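Mending at the Bronis counter

The alterations counter at Bronis opened in August, at the back of the fabric store on Gandham Street. We spoke with the woman who runs it. 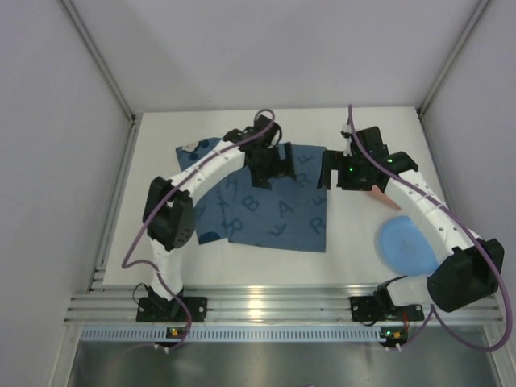

What people bring in

Jeans, mostly. "Hems and zippers pay the rent," she says. "Then a coat lining once the weather turns." She did 296 repairs in the first two months and wrote each one in a notebook by the register.

She learned at Kekar, a uniform shop that closed years ago. The work there was fast and the thread was cheap. "I had to unlearn some of it. I used to pull everything too tight."

Prices and waiting

A plain hem takes two days. Lined pants take longer, and she won't promise a date for leather. She turns down wedding dresses. "I don't have the table for it, and I don't sleep."

Asked what customers could do better, she says to wash the item first and bring the shoes they plan to wear with it. Cotton shrinks, and a hem pinned over sneakers will be wrong with heels.

The counter is open Tuesday to Saturday. She is looking for a second machine, preferably an old one with metal gears. "I can fix those myself. The new ones I have to mail away."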